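Demonstration gathering (robot learning)

Demonstration gathering is the work of collecting examples from which a robot control program learns a task. A person carries out the task by steering a robot arm, and the machine stores what its cameras saw together with how the arm and gripper moved. Each stored run is called an episode. A set of episodes for one task is then used to train a program, usually called a policy, which tries to produce suitable movements by itself.

The idea is older than the methods now in use. Early systems replayed a taught path exactly and failed if a part had been moved. Present-day methods use many runs of the same task, with the parts in slightly different places, so that the policy learns to correct itself.

Methods

The arm may be steered with a hand controller, a second arm of the same shape, or a glove. A second arm, often called a leader, gives the operator a good sense of reach but tires the shoulder. Hand controllers are cheaper and easier to learn, though fine turning of the wrist is harder with them.

Most set-ups use at least two views. A fixed camera covers the table and shows where things are in relation to one another. A wrist camera moves with the gripper and shows the last few centimetres before contact, which the fixed view often misses because the arm is in the way. The views must be matched in time. A small delay between them can spoil an episode, and it is not always noticed until training.

Computer assembly as a task

Fitting parts into a desktop computer is a common choice for this work. The parts are cheap, come in standard sizes and call for different kinds of handling: a processor must be set down flat in its socket, a memory module has to be pushed in straight, and a hard drive on rails slides into a cage. Parts are often held in a fixture beside the computer so that each run can begin from a known layout. 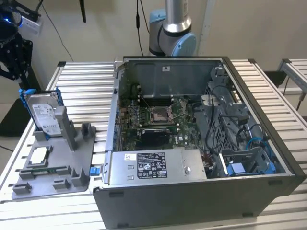 Open tower with its processor socket empty; a hard drive, a processor and a memory module are in the grey fixture to the left.

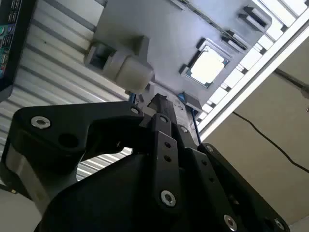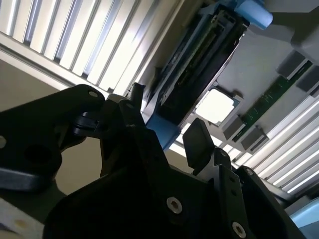
The Dredberg set, gathered by a small group under Shazia Mirani, is a typical collection of this kind. It holds 114 episodes of computer assembly, recorded by 2 operators, Murali Joseph and Aleksi Saarela. A session lasted 60 minutes and was followed by a break. Operators were asked to keep a steady pace and to leave in small mistakes if they could be put right within the same run. Runs in which a part was dropped outside the work area were stored separately.

Labelling and checking

Each episode is given a short written instruction, such as "put the memory module in the slot", and a mark for success or failure. Longer tasks may be split into steps, with the start of each step marked on the recording. In the Dredberg set this was done with Starkodico, a labelling program written by Sudheer Ramasamy, which plays all the views side by side.

Checking is slow. A reviewer looks for missing images, cameras that have shifted and arm readings that jump. Processor runs need the most care - the part can look seated from above while one corner is still raised. The wrist view helps, but glare on the metal lid can hide the edge.

Limits

A policy trained on one table often does poorly on another. Changes in lighting, a different case or a new gripper finger may be enough to cause failure. Adding episodes from the same table does little to help with this, and several groups now prefer fewer runs spread over more places. Operators also differ in habit, and a policy trained on two people who approach a part from opposite sides may hesitate between them.

See also

Teleoperation
Imitation learning
Wrist camera
Parts fixture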